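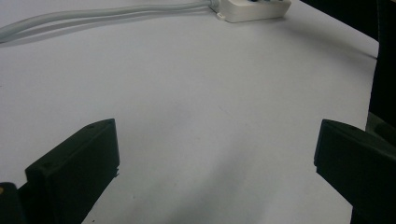
Recording Demonstrations with the Hand-Held Gripper
Virnden Robotics Club, student project notes
Written by Shiela Lumbao. Last edited 23 November 2022.

These notes cover one recording session for the power strip task. Read them through before you book the table. Mounting the camera and printing new fingers are covered in Mohsin Malik's build notes.

1. Check the gripper

Squeeze the handle slowly and watch both fingers. They should travel the same distance and meet flat. If one leads the other, loosen the screws on the top face of that finger, square it up and tighten again. Do not force a screw into a brass insert. If it binds, back it out and start over by hand.

2. Set up the table

Leave the strip unplugged from the wall for the whole session. Lay the cord so that it runs away from you without crossing the working area. Clear everything else off the surface, including pens and phones.

3. Start a session

Open the recorder on the club laptop and enter your name and the task number. The power strip task is 111. Wait for the preview to settle, then hold the gripper still for 2 seconds before you move. The Memon script uses that still part to find the start of the episode.

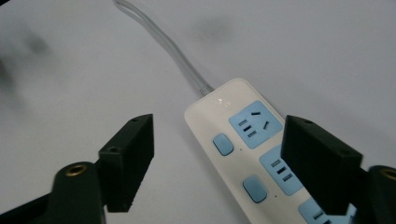
Approach from above with the fingers open and bring the switch you want between them before you come down. Press with the tip of one finger. Keep your wrist angle steady on the way in, and lift straight up afterward. Dragging a finger along the housing moves the strip and spoils the episode.

Turn the strip to a new angle after each episode. The first model Sandro Bassi trained in February had seen only one angle and failed on all the others.

4. Review and upload

Play back each episode at normal speed. Delete it if your free hand comes into view or if the switch is hidden during the whole approach. Episodes shorter than 741 samples are rejected at upload, so do not trim them yourself.

Copy the session folder to the Bisetberg drive. The full set stands at 2546 episodes. Rafia Baloch merges new folders and will write to you if the time stamps do not line up.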